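Gripper Comparison, Work Package 3: Progress Report to the Nasside Fund
Reporting period ending September

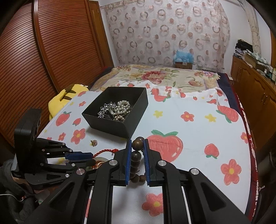

Why does the comparison use small household items when standard test blocks are available?
Blocks are rigid and hold their shape, so most parallel grippers score close to one another on them. Beads, chains and cords shift under load, and differences in pad surface and closing force become easier to measure.

1. Status

The work package is on schedule. Three finger and pad combinations are under comparison: the Jiker ridged pad, the Clondier flat pad, and the Georgiev narrow tip. All are fitted to hand-held parallel grippers so that the operator's arm sets the approach and the gripper is the only part that changes between runs. The target set in the proposal was 1,000 recorded grasps across the three combinations. Recording is complete for the Jiker and Clondier pads. The Georgiev tip is still in progress, owing to a late delivery of replacement linkage pins.

2. Method

Sessions are held in furnished rooms, on beds, tables and cabinet tops. Items include bead strands, necklaces, cord, small ornaments and open boxes. Soft surfaces are kept in the protocol on purpose – a mattress gives way under the fingertips and changes the height at which the jaws meet the item. The operator picks up one item, holds it clear of the surface, and places it in or beside a box. A grasp is logged as held, slipped or missed. Slips are divided into those during the lift and those during the transfer.

Closing force is set at the start of each session and is not adjusted between items. Pads are wiped down before every session and inspected for wear at the end.

3. Findings to date

Ridged pads perform better on bead strands when the strand is taken upright between the jaws. With the strand lying across the ridges, single beads tend to roll out along the grooves. The flat pad is less sensitive to direction but needs a higher closing force to hold the same strand.

Fine chain remains difficult for both completed sets. Most misses occur at first contact, where the chain spreads on the fabric and the fingertips close above it. Pressing the tips into the bedding before closing reduces misses, at the cost of picking up folds of cloth along with the item. These are currently logged as held, with a note. We propose to give them a separate category in the next period and to relabel the existing records to match.

Thin cord presents no particular difficulty for either pad.

4. Problems

Play in the finger pivots increased during the period on the Clondier set. Jaw alignment was checked and the pivots were tightened, but the last four sessions before the check have been set aside and will be repeated. Camera exposure also drifted in rooms with window light behind the work surface. Exposure is now locked at the start of each session.

5. Next period

– Complete the Georgiev recordings
– Repeat the four Clondier sessions
– Relabel grasps that include cloth
– Deliver the wear measurements for all pads

No change to the budget is requested. The wear measurements will be sent as a separate table together with the relabeled grasp records.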